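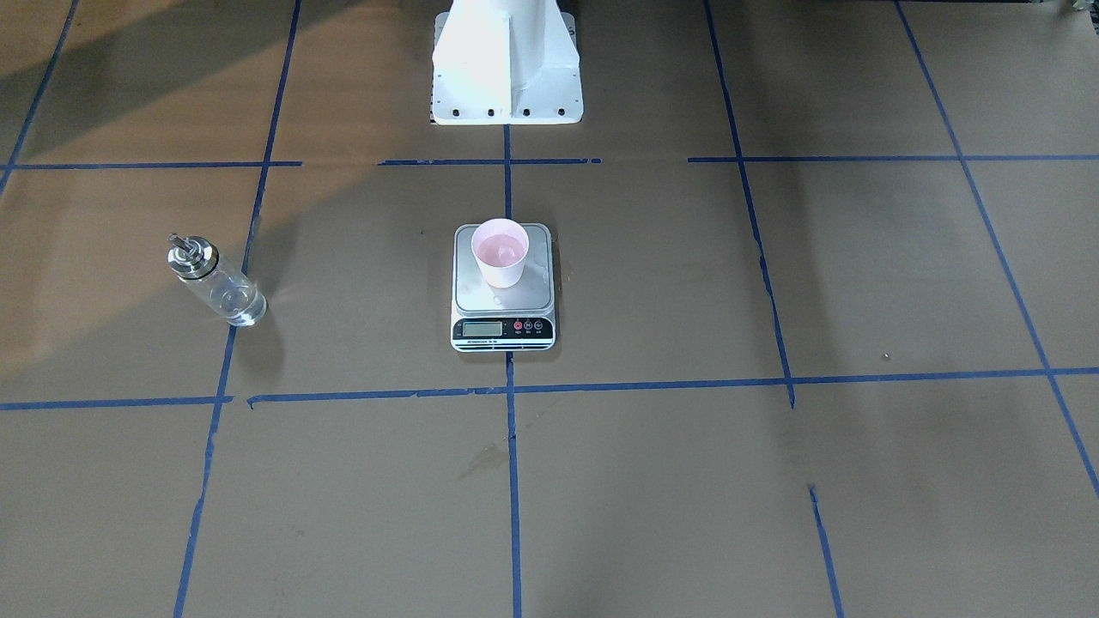

Kitchen Scale FAQ

Home | Baking | Gear | Questions | Contact

Updated October 22, 2021

We get a lot of mail about kitchen scales, most of it from people who bought one, weighed an egg, and put the thing in a drawer. These are the questions that keep coming back. The answers assume an ordinary flat digital scale with a steel top. If yours has a brass pan and a set of weights, you have an antique and our admiration.

Do I really need a scale?

No. People have made decent bread with a chipped teacup for centuries. But if you've ever followed a recipe to the letter and produced a doorstop, a scale is the cheapest suspect to rule out. Flour is the main offender. Scoop it hard and you can pack in enough extra to turn a soft dough into modeling clay, and the recipe will get blamed for it in the reviews.

Where should I put it?

On something flat and hard that doesn't wobble. Not a dish towel, not a silicone mat, not the cutting board with the warp in it. Paper is fine if it's lying smooth. We cover the table in kraft paper on big baking days and tape it down with blue painter's tape, which peels up afterward without taking the finish along. Just make sure all the feet are on the same level. A foot perched on a lump of folded tape is a good way to get a reading with opinions.

My scale says something different every time. Is it broken?

Maybe. First try a fresh battery. Then check under it for crumbs, because a scale with a raisin stuck to one foot is a rocking chair. Then move it away from the fan, the open window and the stove hood. After all that, put the same can of beans on it several times in the same spot. If you still get a different answer each time, yes, it's broken, and you may eat the beans.

What is tare and why is it on a button?

Tare sets the display back to zero with the bowl sitting there. Bowl on, press tare, add flour, press tare, add sugar, and so on until you lose your place. You will lose your place. Everyone does it at the salt. Say the ingredient out loud as you go, or line everything up on the left and move it to the right once it's in. The family will make remarks either way.

Grams or ounces?

Grams. We know. We grew up with ounces too, and we still can't picture our own height in anything metric. But halving 400 grams is something you can do before coffee, and halving fourteen and an eighth ounces isn't. If you have a beloved recipe in ounces, multiply by 28 and you'll be close enough for cookies. For anything fussier, use the button on the scale and let it do the sums.

Why does it turn off while I'm pouring?

To save the battery, and to hurt you. Most models shut down after a spell of no change in weight, which is exactly how long it takes to find the vanilla. Some have a way to switch that off, usually described in the part of the manual you threw out. Otherwise, write down the running weight before you wander away, or give the platform a light tap now and then to keep it awake.

The big bowl hides the display. What do I do?

Set a smaller, taller container on the platform first and stand the bowl on that, then tare the whole tower. A sturdy mug works. A wine glass doesn't, in case you were about to ask, and one of you did. Remember that the mug counts toward the maximum load.

It won't register a pinch of yeast.

It probably can't. Ordinary kitchen scales are poor at very small amounts, and some quietly ignore anything that arrives a few grains at a time. Use a measuring spoon for yeast, salt and spices. You can also put a bigger container on, tare it, and add the yeast in one go, which helps a little. If you make sourdough charts for fun, buy a small pocket scale and accept what you've become.

How do I clean the steel top?

Damp cloth, drop of dish soap, dry it right away. On a brushed finish, wipe along the grain or you'll be looking at the streaks until next August. No scouring pads. Don't run it under the faucet and don't put it in the dishwasher, even if the platform looks like a plate. Dough that has dried on comes off if you lay a wet cloth over it for a few minutes and leave it alone.

Can I store it standing on its side?

Sure. What you shouldn't do is store it flat under the cast iron. The sensor doesn't know the kitchen is closed, and it will hold up that skillet all night and be strange in the morning.

How do I check it without special weights?

Nickels. A US nickel weighs five grams, so 20 of them should read 100. A couple of grams off won't ruin a cake. If you're way off, look for a calibration mode, and don't start it unless you own the proper weight it asks for. Calibrating with a bag of sugar will only teach the scale to be wrong with confidence.

Was this page helpful? 61 yes, 4 no
Share (37) | Comments (4)

Skikow
The raisin. It was a raisin. I was about to order a new one.

Lulley
Mine lives under the cast iron and has always been fine. Mostly fine. It adds a little, which I put down to the butter.

Trumitetti
Could you do one on oven thermometers? Mine and the oven disagree and I've started taking sides.

Adeyemi
@Lulley move the skillet. And for the tare thing, I keep the recipe on a card and cross off each line in pencil. Works until you bake with floury hands and can't find the pencil.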